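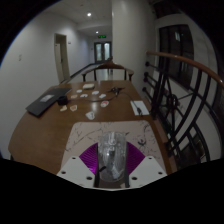 12th September. Open day, upstairs landing table. Notes for the Gratano folder.

Setup: hand-held gripper, purple ribbed pads, wide lens. Same pad set as the May demo. Ran on battery all afternoon and swapped once between groups. Laptop left closed on the table; logging went to the card, copied over in the evening. Total 173 clips, of which 2 have no usable start marker. Both are mine. I pressed record after the visitor had already begun moving.

Visitor task was pick, hold, set down. Clear plastic cup first, then whatever they wanted from the table. Octavio Chávez did the talking and I stood by to reset. We left the paper cut-outs lying where they were between groups and did not try to restore a layout. For a demo that is fine. For anything we want to compare later it is not, so tag the whole day as free placement.

Cup: most people close too far. The wall gives, they see it give, and they close further. Octavio started telling them to stop at first contact and the grips got better from the next group on. Put that line in the handout. Clear material over the marbled mat is poor for tracking. Highlights on the cup wall get picked up as edges and the outline jumps between consecutive images. Checked four clips on the Sikora viewer, same fault in all four. Try a plain matte sheet under it. 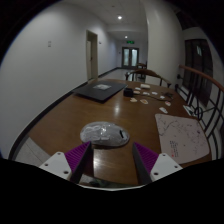
Bagged items: different problem. The film wrinkles ahead of the pads and the width estimate reads the film, so the fingers look closed on something when they have only gathered plastic. Approach from directly above was worse than a low approach along the table. Stanisława Domański tried both ways several times and got the same result. She wants a force reading on the handle before we do this with visitors again. Agreed, but the Hirura board has no spare input, so it means the other handle.

Lighting: ceiling lights only by the last group. Exposure set at 200 was too dark down the table, 260 gave glare off the varnish. Left it at 260. Glare is easier to mask than noise.

Questions from visitors worth keeping:
Can it be used left-handed. Yes, but the thumb rest is wrong for it.
Does it get tiring. Yes. One teacher put it down after a few picks and shook out her wrist. Weigh it with the battery in.
Does it know what it is holding. Octavio said no and moved on.

To do:
Matte sheet, two colors.
Left thumb rest, ask Emer for a print.
Start beep louder. Could not hear it over a group on the stairs.
Clean pads before the next cup run.
Card copy checked against the log, still open.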